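Nwankwo Complete Series Blu-ray set: review

Posted 2025-05-18

I bought this set in December and have now watched all of it, once in Japanese with subtitles and once with the English dub. There are 21 episodes on 4 discs. I had only seen the show on streaming before, where the last few episodes were missing, so I mostly wanted it to have the full run.

Video is good. Lines are clean and the dark scenes in the mine episodes don't break up into blocks the way they did on the stream. There is a bit of banding in the sky shots, mainly on disc 2. The opening is cut in full on every episode, and you can skip it with one press.

The English dub is the reason some people avoid this release. I think it's fine. The lead sounds older than she should, and it took me two episodes to get used to that. The villain is better in English than in Japanese, where he shouts through every scene. The side characters are uneven. A few of the townspeople are clearly the same actor doing a different accent.

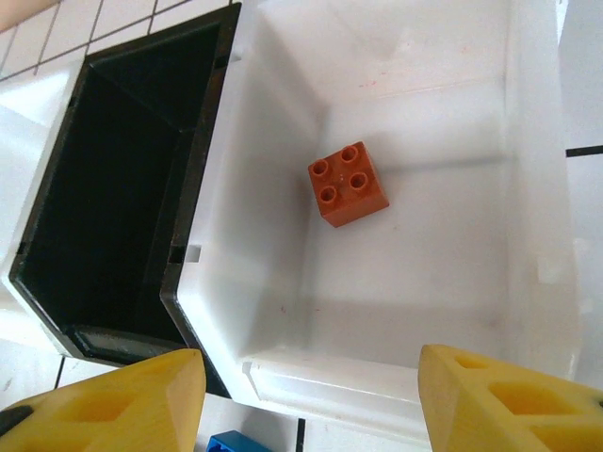
Subtitles are where Tesico, the distributor, could have done more work. They are yellow, the size is right, and the timing is good. But signs and letters on screen are only translated about half the time, and in episode nine there's a long letter that the plot depends on. The dub reads it out loud. The subtitled version leaves it alone. Song lyrics are translated for the opening and not for the ending.

Extras are thin. You get the textless opening and ending, four trailers, and a short interview with the art staff at Skustell, who did the backgrounds. The interview is worth watching. There is no commentary track.

The case is a standard plastic one with a cardboard sleeve. One disc was loose when mine arrived from Skosten, but it wasn't scratched and it plays all the way through.

If you already like the show, get it. If you've never seen it, try the first four episodes on streaming before paying full price.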